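February, late. Went back to the Hetlow gripper after dinner. The new finger pads are on, 3 mm thick instead of 2, and the screws no longer foul the linkage at full close. I reprinted both marker block mounts as well, as the old ones had crept out of square near the heater.

Calibration next. Wester's script wants 17 poses and rejects any where a marker is hidden, so the wrist has to stay turned further out than is comfortable.
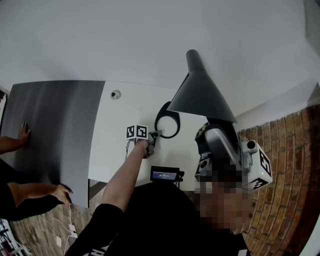 Four poses rejected on the first run, all of them low over the table. I raised the start height and ran the set again. Residual is better but still drifts in one axis. I suspect the left mount, which has a little play in its slot.

To do: shim the slot, check the Nilolura board for dropped packets, order more M3 inserts. Stopped at half past ten.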